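Asum Street workshop to mail out network cable kits

March 1, 2026

A workshop on Asum Street that has taught evening classes in home and office wiring for several years will start mailing practice kits to people who can't get to the building. The first kits are due to go out this spring, and sign-up is open now.

The Merkov workshop has been getting its second-floor room ready for the change over the past few weeks. The work covers the equipment rack, the wooden boards used in class and the shelves where cable and mailers are kept.
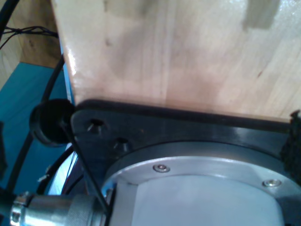
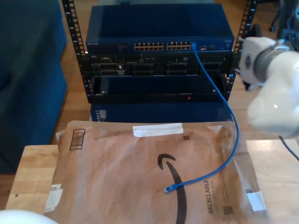 A pale wooden board, and the equipment rack with its Netgear switch and a blue Ethernet cable. Photos: Merkov workshop

The new program is called Zendo. Each person who signs up gets a padded mailer with lengths of cable, a bag of plug ends, a printed booklet and two finished patch cables to compare their own work against. The crimping tool goes out on loan and has to come back in the same mailer within 25 days.

Marisa Testa, who runs the workshop, said the idea came from the waiting list. The Tuesday class takes 15 people and has been full since last fall. A good share of those waiting live outside town, and many work shifts that don't fit with an evening class.

"We kept offering people a seat in the next class, and they kept telling us it was the drive that was the problem," Testa said. "A cable weighs next to nothing. We can put it in the mail."

The workshop counted its stock in January before deciding. It had 518 patch cables on the shelves and in boxes, most of them given by offices that had moved or closed. Washington Prado, an instructor, tested them over several evenings and sorted them by length and color. Cables with broken clips were put aside so that the ends can be cut off and the cable used again in class.

Prado said the broken clip is the most common fault by far. The small plastic tab on the plug snaps when a cable is pulled backward through a bundle, and after that the plug works its way out of the port. People then blame the switch or the internet provider.

"Nine times out of ten I push the plug back in and they're online again," he said. "Then I show them the clip."

The booklet starts with that fault. It goes on to the order of the eight colored wires, how far to strip the outer jacket, and how to check a finished cable with a tester. Ettore Pellegrini, a retired phone company technician who wrote most of the text, said he cut the first draft in half after trying it out on his neighbors. A chapter on the history of telephone wiring was among the parts that went.

Classes in the room will go on as before. Students learn to read the front of a rack from top to bottom, to follow a cable from one end to the other and to label it at both ends. They also learn to leave enough slack that a piece of equipment can be slid forward without pulling anything loose, though not so much that the cable hangs where someone can catch a foot in it.

The wooden boards are for the second half of the course. Students screw wall jacks and cable clips to them and run a short line from one side to the other, the way it would be done in a closet or basement. The boards were being replaced nearly every term as the screw holes added up. This year the workshop has started filling the holes and sanding the faces so that each board lasts longer. Zanetti, a lumberyard two blocks away, has agreed to supply new ones at cost when the old ones give out.

Knots are a small nuisance, according to Prado. A screw that meets one tends to wander, and beginners lean harder on the driver and strip the head. He tells them to move over an inch and start again.

Shipping took more working out than the contents did. The first test mailers went to friends of the workshop in May last year, and two of them arrived with the plug ends loose inside and the booklet bent double. The booklet is now printed smaller and slipped in flat against one side. Plug ends go in a zip bag, and cables are coiled by hand and held with a strip of hook-and-loop tape. Rubber bands were tried and dropped after they left kinks in the thinner cable.

The label goes on last, once everything inside has been checked against a packing slip. Testa said that rule was added after a mailer was sealed and addressed with the loan tool still lying on the table.

Dario Pace, a dental office manager who was sent one of the later test kits, said he had never made a cable before. His office has a small rack in a supply closet that he had avoided touching. The first three cables he made failed on the tester. The fourth passed, and it now runs to the printer at the front desk.

"I had the green and the blue swapped every time," Pace said. "There's a drawing of exactly that mistake in the booklet. I just hadn't turned the page."

He has since labeled everything in the closet and thrown out a box of power adapters that didn't belong to any equipment the office still owned.

Kits will cost $25 including postage both ways, and the fee is waived for students and for anyone already on the class waiting list. People who keep the tool past the due date will get a reminder first and a bill after that. The workshop is still deciding what to do about tools that come back damaged. For now it plans to repair them in the room and keep a few spares.

Those who finish a kit can mail one cable back to be tested. Woo-jin Kwak, who teaches the Saturday session, will check the returned cables and send a short written note with each. He said he expects to spend most of his time on the jacket, which many people strip too far back, so the plug ends up gripping the thin wires where it should be holding the outer cover.

"It'll pass the tester like that," Kwak said. "It won't pass six months of somebody moving their desk."

Kwak has also asked for a second shelf near the door so that outgoing and returned mailers are kept apart. The two were mixed up once during the test runs, and a person who had sent in a cable for checking got another person's cable in return. The shelf is on the list of jobs for this month, along with new labels for the storage boxes and a longer cord for the lamp over the packing table.

The workshop is asking for more donated cable, mostly short lengths. Cables of up to six feet are the most useful, in any color. It doesn't need power strips, monitors, keyboards or old modems, and it can't take anything that has been stored somewhere damp. Donations can be left at the Asum Street desk during class hours. A note saying where the cables came from is welcome but not required.

Sign-up forms are at the same desk and at the Zanetti counter. Kits will go out in the order the forms come in, with people on the waiting list first. The workshop has not set a closing date for the first round, and Testa said forms that arrive after the kits are gone will be held for the second.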